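Hand tracker swaps left and right when both hands work close together in clutter

Asked in Perception / Tracking. Tags: hand-tracking, egocentric, data-association, retargeting

I have a two-hand tracking pipeline on head-mounted RGB video and the output feeds a retargeting step that produces wrist and finger targets for a bimanual arm setup. The task family is floor tidying: toys spread over tile, one storage bin, the person gathers pieces with both hands.

Pipeline, in order:

1. Detector (Heleo, stock weights) gives hand boxes with a left/right score.
2. Keypoint model runs on each crop, 21 points per hand.
3. Tracker associates boxes frame to frame by IoU, Hungarian assignment, max age 40 frames.
4. Constant-velocity smoothing on the wrist, then retargeting.

Single-hand segments are fine. When the hands come within a palm width of each other the identities swap, and they usually stay swapped until one hand leaves view. I went through 500 clips by hand and marked every swap. Nearly all of them fall in the stretches where both hands are down in the pile. A typical moment, left hand holding several small pieces by a purple plastic part and right hand holding a small pink toy:

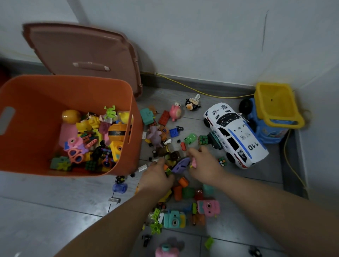
Emiko Hirano commented under the question asking whether the handedness score flips before the track ID does, or the other way round, because those are separate bugs and the log should show which one comes first.

I checked. The score goes first. It drops to near 0.5 on one or both boxes when the fingers are closed on something, then the tracker, which uses the score as a tie-breaker, takes the wrong pairing. After that the IDs are consistent with the wrong label, so nothing downstream complains. The retargeted wrists cross and the planner rejects the segment for self-collision, or worse, doesn't reject it.

Things I have tried:

Raising the detector threshold. Fewer false boxes on the toys, same number of swaps.

Lowering max age. Short tracks, more relabeling, no improvement.

Fine-tuning the handedness head on 400 of my own crops. Better on the validation split, no visible change on video.

Camera is 30 fps, forearms are bare and usually visible down to the bottom of the image. Is there a standard way to handle this, or do I need a different tracker?

Answer 1 (accepted)

You don't need a different tracker. You need to stop asking a per-crop classifier for something the crop doesn't contain. A closed fist around a block, seen from above, has very little in it that separates left from right. The forearm does, and your crop throws it away.

What worked for us on a similar tabletop set:

Expand the crop along the arm. We use 1.8x the hand box, shifted toward the elbow side, and run a small forearm segmentation. Fit a line to the mask and take the point where it meets the bottom border of the image. For a head camera looking down, the left arm's entry point is to the left of the right arm's except when the arms really cross, and crossing is rare in pick-up work.

Make identity a property of the pair. Score both assignments (A=left, B=right and the reverse) over a window and pick the better total. A per-frame decision will always be noisy. Something like:

cost(assign) = w1 * wrist_motion + w2 * entry_order + w3 * (1 - handedness)

with w3 scaled down as the score approaches 0.5. We run Viterbi over the window, two states, with a fixed switching penalty. If this is offline data, run it over the whole clip and skip the window.

Drop IoU for this. Two boxes that overlap by half make IoU close to meaningless. Use wrist keypoint distance in normalized image coordinates.

Also check your smoothing. If the filter state is keyed on track ID, a corrected swap gives you a velocity spike — reset or re-key the filters after relabeling, and only then retarget.

On a test set of 1089 frames that we picked for close hands, the entry-order term alone removed most of the swaps. The switching penalty cleaned up nearly all the rest. What remained was frames with one forearm out of view.

Answer 2

Had this in Furkov. There is a setting called lock_handedness in the tracker config, set it to true. It freezes the label at track birth. Restart the node afterward, it is not read live.

Comment on Answer 2: this only helps if the track survives. If it dies in the overlap and is born again with a bad score, you have now locked the wrong label.

Reply: true, but it was good enough for our clips.

Answer 3

Adding to the accepted answer on the retargeting side. Put a check between tracker and planner whatever tracker you end up with. We compare each wrist step to a maximum human wrist speed and mark the segment if both wrists break the limit in the same frame. One wrist over the limit is normally a bad keypoint. Both at once, each landing near the other's last position, is a swap. It is ten lines of code and it runs before Gilchrist ever sees the trajectory.

If you don't have metric depth, do it in pixels and scale by hand size. The threshold needs tuning per camera.

Update from the asker, Wednesday

Implemented the entry-order term and the two-state Viterbi over full clips. Swaps are down to a handful, all with one forearm hidden. Filters are now keyed on left/right. I have not tried the lock setting. The both-wrists check is in as well, and it caught two clips I had marked clean by eye.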